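Lorena Orellana
March 3, 2019

I want to write down a fault we had with the gripper at Plukcombe. Maybe it helps another person who works with cardboard. It will be a few posts, please have patience.

The task looks easy. The arm goes down to an open box on the floor, takes a flap between the fingers, and folds it. We call the cell Lukus. The gripper is from Rinex, with two pointed black fingers, and the camera sits at the wrist.

The fault: the gripper closed on air and reported "object held". The program believed it and started the folding motion. So the arm went over the box at folding speed with closed fingers and no flap in them.

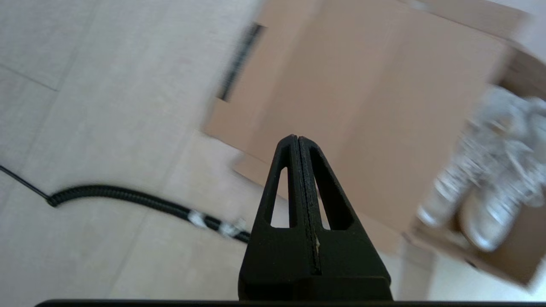
Fingers shut, and the box with the white sneakers behind them.

On run 2477 the arm made the folding motion like this and the tips scraped along the inside wall of another box. I pressed the stop. There was a long scratch in the cardboard and a small bend in my confidence.

I should say that I was outside the marked line and my hands were far from the box. But a week before, we still straightened the flaps by hand between runs. If the arm thinks it holds a flap, it moves where a hand could be. For this reason I count it as a safety matter and I reported it the same day.

Look also at the floor in the first picture. There is a coiled black cable with white tape on it, and it lies close to the fingers as the camera sees them. It did not cause the fault. It is still a bad place for a cable, and I wrote this in the report too.

Now the cause. I first suspected the camera, and I lost an afternoon with it. The camera was fine. The problem was how the software decides that something is held.

It looks at the motor current. When the fingers cannot close any more, the current rises, and above a limit the software says "held". With a thick object this works very well. But when the fingers meet each other, the current rises also. The motor does not know if it is pushing on cardboard or on its own other finger.

There is a second check for this, the opening width. If the width is near zero, the answer should be "empty". Our flaps are thin, so at the installation the width limit was set very low. Too low. A small drift in the zero position was enough to pass the check.

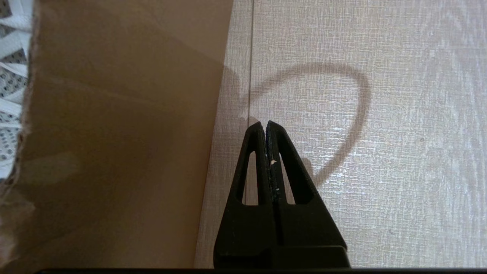
Very near to the cardboard edge, but beside it. The fingers are closed.

This kind of miss was the most difficult for us. The arm is almost right. A person who watches from two meters would say it has the flap.

I went through the log by hand. In one shift there were 26 grips marked as "held" where the wrist camera showed closed fingers and no flap. Most of them did no harm, the arm only made a folding motion in the air and went back. So we did not notice them, and I am not proud of that.

There is also a tiny pale speck on the seam between the fingers. I asked myself if dirt on the pads could keep them a little bit open and change the width reading. I cleaned the pads and made 30 empty closings. The reading was still wrong by the same amount, so I do not blame the speck.

What we changed:

The zero position is now taken again at the start of every shift, with the fingers closed on nothing.

After each grip the arm pulls back 2 mm, slowly, and reads the force at the wrist. A real flap resists. Air does not.

If the current and the force do not agree, the arm stops and waits for a person. It does not try again alone.

The folding speed is reduced until May. Arancibia was not happy about this, because their boxes wait longer. I understand them, but I did not change my mind.

For comparison, a grip on a real flap: 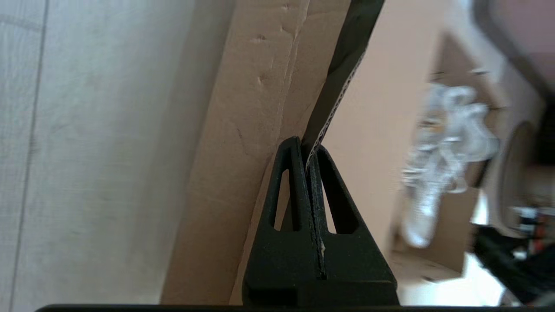
Horacio Fuentealba: We had nearly the same thing with paper bags. The pull test helped, but a soft bag gives almost no force and we got false "empty" results instead. Did you check it with weak or creased flaps?

Thank you Horacio, a good question. Only a little. A flap with a crease near the edge gives less force, and we had a few stops where the grip was in fact good. For now I accept these stops. I prefer that I walk to the cell and press continue.

I will test old, soft boxes next, and then write the numbers under this post. If somebody has a Rinex gripper with a low width limit, please close it on nothing and read what it reports.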